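Pudard Summer Lunches
Progress report to the Varghese Fund
Prepared by Nandini Rodrigues, Project Lead, September 2021

Dear all,

Thank you for giving me an extra fortnight with this. The end of the holidays and the start of term always run into one another for us, and this year we also had the move out of the Ovia Street kitchen to deal with in the same week, so I was writing most of this in my head while wrapping saucepans in newspaper. I have tried to keep to the headings you sent in the spring, though I have wandered off them in places, as I know I did last year.

Where we are against the plan

We told you we would serve lunch every weekday of the school holidays at two sites, the Ovia Street hall and the old chapel at Kellavberg, and we did, apart from one day at Kellavberg when the water was off. On that day the families were sent home with sandwiches made at Ovia Street and driven over in my sister's car, so I have counted the meals but not the session.

Over the whole summer we served 3,827 lunches to 231 children. That is more lunches than we had budgeted for and slightly fewer children than we had expected, and I think those two facts belong together. Families who came once tended to come back, and several came nearly every day. In earlier summers we had a lot of faces we saw once or twice and then lost. I would like to say this was down to something clever we did, but the weather in the first half of August was dreadful and we were warm and dry and had a table tennis table.

The 47 families we were asked to keep a particular eye on, because they had been referred by schools or the health visitor, all had at least one phone call before the holidays began. Most of them came. A few told us politely that they were managing and would rather the places went to someone else, and we left the door open and left it at that.

Food

Our cook, as you will remember from your visit, has strong feelings about soup. We agreed in the spring that there would be a hot dish every day with a cold choice beside it, and that the menu would go round every two weeks so that children who came all the time would not get fed up. The hot dishes that went best were the lentil pasta, the chicken and rice, and (to my surprise) a fish pie which we had nearly taken off the list. The vegetable chilli did not go well at Kellavberg, where it was described to me by one boy as "brown", and we swapped it for jacket potatoes from the third week.

We spent less on fresh fruit than we had planned, as the growers out on the Pudard road let us have windfalls and surplus plums at the end of each week. We spent a good deal more on milk. I had simply got the milk wrong in the budget — I worked it out on last year's numbers and forgot that last year we had cartons donated. The overspend is covered by the saving on fruit and there is a line in the attached accounts that shows it.

The afternoon snack has been the subject of more conversation than anything else this summer. Parents asked us early on whether we could help them think about what to buy for the gap between school and tea, which is when a lot of the money goes and when a lot of the arguments happen. We had not put this in our plan, but it seemed a fair question, so we gave over part of the afternoon in five of the six weeks to looking at it together. People brought in what they had in the cupboard at home, and we talked about price and portion size and what actually keeps a nine-year-old going until half past five. It was much more cheerful than it sounds. There was no telling off, and I was firm with everyone about that, myself included, as I am in no position to lecture anybody about crisps.

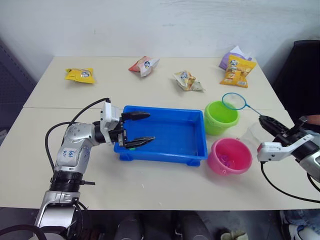 Snack packages and plastic containers on the white table.

What came out of those afternoons was a small sheet of ideas, written by the parents in their own words, which we have photocopied and put in the take-home bags. It has things on it like oatcakes with soft cheese, cold pasta from the night before, a boiled egg if your child will look at a boiled egg, and popcorn made in a pan with the lid on. I will send you a copy under separate cover. The schools have asked whether they can use it too, and the parents who wrote it were pleased to say yes, though one of them would like the spelling of "hummus" settled first.

Activities

We promised something to do as well as something to eat, and this part of the project has been a mixture. The gardening at Kellavberg was lovely. The beds behind the chapel had been under black plastic since the winter and when we took it off the soil was in better heart than anyone expected. The children grew radishes, which are quick, and runner beans, which are not, and there was some grief about the beans when the holidays finished before the best of them were ready. We have asked the chapel to let families go on picking until the frost.

The cooking sessions for older children ran with 10 places each time and were always full. We kept the groups small because of the size of the kitchen and because knives are knives. By the end of August every one of the regulars could make a tomato sauce, a flatbread and a tray of roast vegetables without being told what came next, and two of the girls made lunch for their grandparents at home and brought the photographs in to show us.

The sports coach we had booked for Ovia Street moved away in July and we did not find anyone to take over. I am sorry about this, as it was in the plan and I know it mattered to the panel. We had bats, balls and a long skipping rope and the children made their own fun, but it was not what we said we would do. The money set aside for coaching has not been touched and I would like to talk to you about moving it to the half-term sessions.

Staff and training

We had two paid kitchen staff and four paid playworkers, the same as last year, and I am glad to say that three of the playworkers had been with us before. Everyone did the food hygiene certificate and the allergy training before the first day. We had one allergy near miss in the second week, when a tub of pesto was opened without the label being read out first. It was spotted before any was served. We changed the routine that same afternoon so that one person reads the label aloud and another writes it on the board, and it has worked well. The full note is in the safeguarding and safety folder if you wish to see it.

The move from Ovia Street

You will have had my letter about this. The hall is being rewired and will be shut until December at the earliest, and we have had to take everything out, including the big fridge, which did not want to go through the door. For the October half-term we shall run from Kellavberg only. It is a smaller kitchen and a longer walk for the families on the Pudard side, and I am worried about that walk, particularly for those with pushchairs. The bus stops at the bottom of the hill, and we are asking the bus company whether a group ticket could be arranged. If it cannot, we may need to ask you for a little help with fares, and I would rather raise it now than spring it on you.

What families have told us

We asked people to fill in a short form in the last week, and also simply talked to them over the washing up, where one generally hears more. The thing they valued most, after the food itself, was sitting down. Several of the mothers said they had not eaten a meal at a table with other grown-ups for a very long time. One father who drives nights told us he had come for the children and stayed for the company. The complaints were about the noise in the Ovia Street hall, which echoes terribly, and about our starting at twelve when the little ones are hungry by half past eleven. We can do something about the second of those and will start earlier at half-term.

Money

The accounts to the end of August are attached. We are within the grant overall. Apart from the milk and the coaching, the only line that looks odd is equipment, where we bought a second-hand hot cupboard for Kellavberg sooner than planned as the old one had stopped holding its heat. We still owe one invoice for the bread, and I have chased the bakery for it twice.

What comes next

Between now and the next report we shall run the October half-term week, settle the question of fares, find somebody for sports, and get the allergy routine written up properly so that new staff have it from their first morning. I should also like to hold one evening meal before Christmas for the families who came in the summer, if we can find a room with a big enough oven.

If anyone from the Fund would like to come and eat with us at half-term you would be very welcome, and the cook asks me to mention that there will be soup.

With warm thanks and best wishes,

Nandini Rodrigues

Attached: accounts to the end of August; attendance by site; menu for weeks one and two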